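Josefien Smits had never heard of Golanora when the job came up. She had spent nine years teaching fourth grade and wanted to work somewhere quieter. The town library needed someone to run its seed collection and local history room, two part-time posts that had been folded into one, and she applied on a Sunday night with an hour to spare.

"I told them I could keep records and I could keep tomatoes alive," she says. "They seemed to think that covered it."

The seed library now holds 944 varieties, most of them vegetables. Members borrow seed in late winter, grow it out, and bring some back in the fall if the season allows. Last year the desk handled 3,837 loans, more than the DVD shelves.

Smits is not sentimental about return rates. Around a third of borrowers bring anything back, and she says she would be suspicious of a higher number.

"People move. Deer get in. Somebody's uncle mows the row," she says. "If you lend a person a book, you expect the same book. With seed you're lending them a chance at it."

What she does worry about is names. A bean that came in as Grandon was on the shelf for four years before a member pointed out that it was the same bean as one labeled Rawat, donated by a family on the north side of the county. Smits grew both in her own yard, side by side, and could not tell them apart at any stage. She kept both names in the catalog and wrote a note linking them.

"One family called it one thing and one family called it the other," she says. "I'm not going to pick a winner. The names are part of the record too."

The history room has helped more than she expected. Old grocery ledgers list seed by the pound, and a run of letters from a man who had come over from Eltville mentions a lettuce he planted every February under glass. She has not found the lettuce. She has found 2 people who say their grandmothers grew it, and they disagree about the color of the leaves.

Drying is the subject she gets asked about most, and her advice has not changed since she started. Spread the seed thin on a plate or a screen, keep it out of the sun, and leave it longer than you want to. Large beans should shatter when hit with a hammer. If they mash, they go back on the screen.
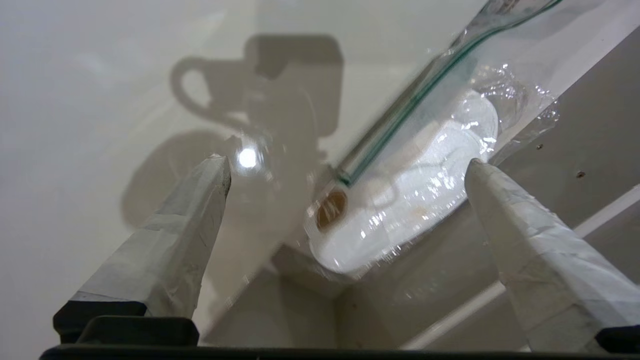

She would also like people to stop using the oven, even on its lowest setting. "I hear it every fall – 'I only had it in there a few minutes.' Well, then you've got soup beans. Enjoy them."

Her plans for the coming year are modest. She wants a second refrigerator, and she wants to move the pepper drawer away from the radiator. She is also trying to get growers to write down the year they saved something, which she says is harder than getting them to give it up in the first place.

"I have an envelope that says 'the good ones,'" she says. "I planted a few. They're squash."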